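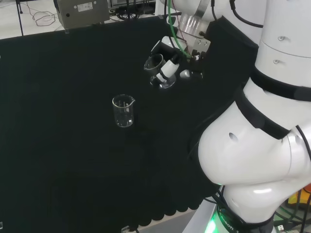
Most of what gets sold to schools as laboratory glassware is fine, and most of what gets said about it is nonsense. We have been supplying beakers, flasks and cylinders from Clanurberg for long enough to have heard that one maker's glass is "virtually unbreakable" and another's is "precision graduated," and we believe neither. Take an ordinary small beaker, set on black cloth. They are faint white lines up the side, and they are there to tell you whether you have poured a little or a lot. Anyone who wants a volume they can defend should be using a pipette or a volumetric flask, and we will tell you that on the phone even if you rang up to order beakers.

Who we are

Cuesta Glass is a small firm with seven people on the payroll. Consuelo Lorente started it after a career teaching chemistry, during which she grew tired of replacing the same boxes of cheap beakers every July. Her first catalog had 10 items in it. The current one has 326, and she thinks that is too many. Ramesh Kushwaha buys the stock and is the person to complain to if a spout dribbles. Kerstin Tiedemann runs the warehouse at Rarnmont. Vibeke Vestergaard answers the phone and the email, and she does read the email.

What we check

We are suspicious of the words "inspected at factory," so we look for ourselves. Every beaker comes out of its carton and goes onto black cloth under a lamp. A white bench hides chips. A dark one shows them, along with scratches and the small bubbles that sometimes get left in the wall. We turn the glass on its side and look through the bottom, then run a gloved finger around the rim and over the spout. A beaker with a poor spout will send half of whatever you pour down the outside, and no amount of technique fixes it.

Last year we sent back 1089 pieces. Some suppliers took this well. One told us that schools don't notice. Our experience is that they do, usually with a class of teenagers watching.

What we don't claim

We don't claim our glass will survive a drop onto a tile floor. Some of it will. We would not plan a budget on it.

We don't sell "starter sets." The ones we have looked at over the years were padded with things a teacher uses once - the odd little funnel, the brush that fits nothing - and priced as if that were a favor. Tell us what you teach and we will suggest a list. It may be shorter than the one you had in mind.

We don't give awards to ourselves, and we have turned down a few that came with an invoice attached.

Bjartur Kvaran and the Skivville shop

Bjartur looks after our trade counter in Skivville, where you can handle the glass before paying for it. We recommend this. Photographs in a catalog, ours included, tell you very little about wall thickness or how a beaker sits in the hand. Bring one of your old ones along and compare. If yours is better, Bjartur will say so, and he would like to know where you got it.

Returns

Unused glass can come back for a full refund in its original carton. Glass that arrives broken is our problem, and we don't ask for a photograph of every shard. Call or write to Vibeke with the order number and she will send replacements.

Page last revised 30 March 2023. Prices are in the catalog and are not repeated on this site.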